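Bin Picking Station: Before-You-Run Checklist
Nevham Robotics Club, Tuesday group
Filled in by: Sille Hedegaard
Second pair of eyes: Aicha Abou Zeid

Marks: OK = fine to run, FIX = do it before power goes on, WATCH = fine today, look again next week. Please write a comment even when the answer is OK. The comments are the best part of this sheet, and new members read them!

1. Work area

1.1 Walkway to the station clear of bags and chairs — OK
Two backpacks moved to the coat hooks before we started.

1.2 Emergency stop pressed, released and reset — OK
Aicha pressed it, I reset it. Both new members had a turn too, and one of them jumped at the click (so did I, my first time).

1.3 Safety glasses on everybody inside the tape line — OK
Pair number 5 is badly scratched. Still wearable, but please don't hand it to a visitor.

1.4 Table top free of loose tools — OK
Screwdrivers back in the drawer.

2. Bin and objects

2.1 Bin clamped and can't be pushed by hand — OK
Pushed hard from the front and from the left. No movement at all, which is a big improvement on October, when we chased it across the table all evening.

2.2 Inside surfaces checked for burrs and sharp edges — WATCH
Plenty of scratches and a worn patch on the sloping panel. I ran a gloved finger over all of it and nothing caught. Love how much practice that panel has seen.

2.3 Object set suitable for today's task — OK
It's a mean mix and I'm so pleased with it: scissors with blue handles, a clear tape dispenser, a green cup on its side, small shiny metal pieces. The Clonovell team practices with plain blocks, and I think we're going to be ready for anything.

2.4 Scissors closed before they go in — OK
Aicha's rule, and a good one. Check again every time you reset the bin.
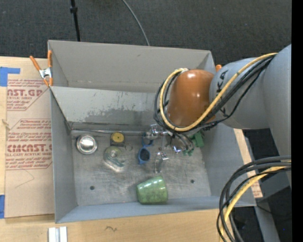
3. Arm and cables

3.1 Cables have slack through the whole reach — WATCH
Move slowly to the far left corner and back while a second person watches the yellow cable and the black bundle near the wrist. No pulling today. I'd still like one more tie on the bundle.

3.2 End effector tight, thin tubes seated — OK
Quarter-turn check on each screw. The spare tubing is in the Sesatis box under the bench.

3.3 Speed limit set to training level — OK
Read it off the pendant out loud, then have your partner read it back.

3.4 Program number matches the run sheet — FIX, then OK
Program 321 was still loaded from the Hegazy demo. Changed and checked by both of us. Great catch, Aicha!

4. People

4.1 One person on the pendant, one on the stop button — OK
Swap after every 2 runs so everyone gets to drive.

4.2 Hands out of the bin until the operator calls "clear" — OK
Louder, please — the fans are noisy and a polite little "clear" gets lost.

Cleared to run: yes
To do before next week: cable tie on the bundle, new glasses for number 5, second look at the sloping panel.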